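Health and Wellbeing: changes to the Seixas Road blood pressure and health check sessions

Monday, August 21, 2000

The free health check sessions at the Seixas Road clinic will move to a new timetable from the start of next month. Members who already have an appointment do not need to do anything, as the desk will honour every booking made before this newsletter went out. Anyone booking from now on should use the new times given further down.

The sessions began in April as a trial and were meant to run until the end of the summer. They were open to members over 40 who had not had their blood pressure or cholesterol taken in the past few years. Take-up was better than expected and the clinic saw 1,503 people in that time. The Plitau branch, which has fewer members, ran the same sessions on Saturdays only and will carry on as before.

A good many of those who came had never had a cholesterol test. The test itself is a finger prick and the result is ready while you wait. You will be asked not to eat for 12 hours beforehand if you are booked for the full test, so the early slots go first. Water is fine. Tea and coffee without milk or sugar are best left until afterwards as well. If you take tablets in the morning, take them as usual unless your own doctor has told you otherwise, and bring a list of what they are.

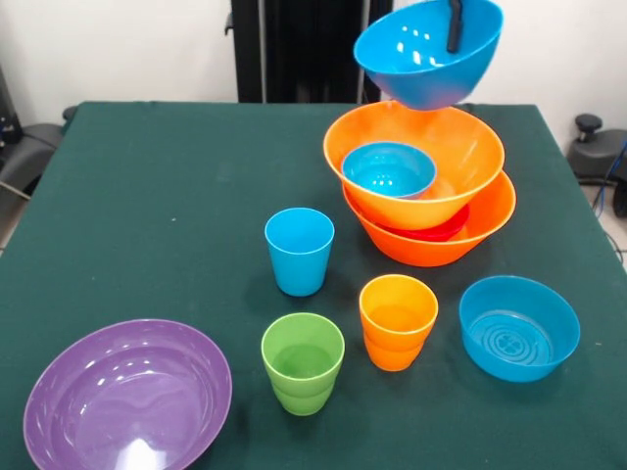
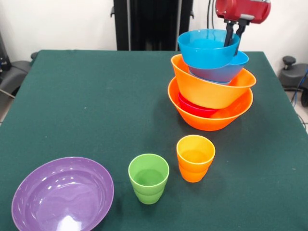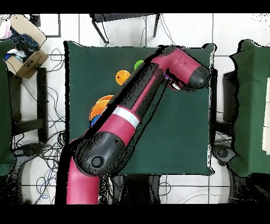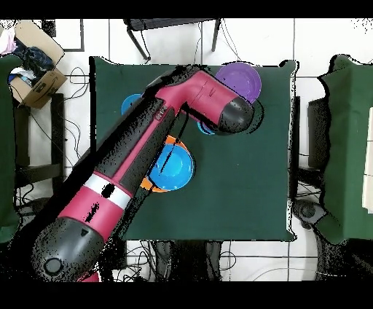 Blood pressure is taken three times with a short rest between each reading, and the nurse writes down the lowest of the last two. Please wear something with a sleeve that rolls up easily. It helps to arrive ten minutes early and sit down. Several people in the spring had come straight up the hill from the bus and had to wait for a second reading.

From next month the Seixas Road times are as follows.

Mornings, 7.30 to 10.00: full check, by appointment only.
Lunchtimes, 12.15 to 1.45: blood pressure only, no appointment needed.
Evenings, 5.30 to 7.00: full check or blood pressure, by appointment.

There are no evening sessions on Fridays. The lunchtime sessions are new and are meant for people who work nearby and only want a reading. Expect to be in the building for a quarter of an hour.

Members have asked what happens to the results. You are given a card with your own figures on it, and a copy goes to your doctor only if you sign the form to say so. We would suggest that you do sign it. If a reading is high you will be asked to come back the following week, and if it is still high you will be given a letter to take to your surgery. The nurse cannot prescribe anything or change the dose of anything you already take.

We have also had questions about the home monitors on sale at the Pirkari pharmacy. The clinic does not recommend one make over another. If you have bought one, bring it with you and the nurse will take a reading with it alongside the clinic's own machine, so that you can see how far apart they are. Wrist models tend to be less reliable than those with an upper arm cuff. Check the cuff size before you pay, as a cuff that is too small will give a reading that is too high.

The leaflet on salt and cooking oils has been reprinted - 4,000 copies this time - and is at both desks. The new version has a larger typeface and corrects the portion table on the back page, where the rows for bread and breakfast cereal had been swapped. Please throw the old one away if you still have it. The old leaflet has a yellow cover and the new one is white.

The walking group continues to meet outside the Seixas Road entrance at 10.15 on Tuesdays and Thursdays. The Tuesday route is flat and takes 40 minutes. The Thursday route goes up by the reservoir and takes twice as long, with a stop at the top. Stout shoes are needed for the second one after rain. There is no charge and no need to book, but anyone with a heart condition should speak to their doctor before joining the longer walk.

Bookings for the health checks can be made at either desk or through the Skeder telephone line, which is open from 8.00 until 6.00 on weekdays. Have your membership number ready. If you cannot keep an appointment, please ring by noon the day before so that the slot can be offered to someone on the waiting list.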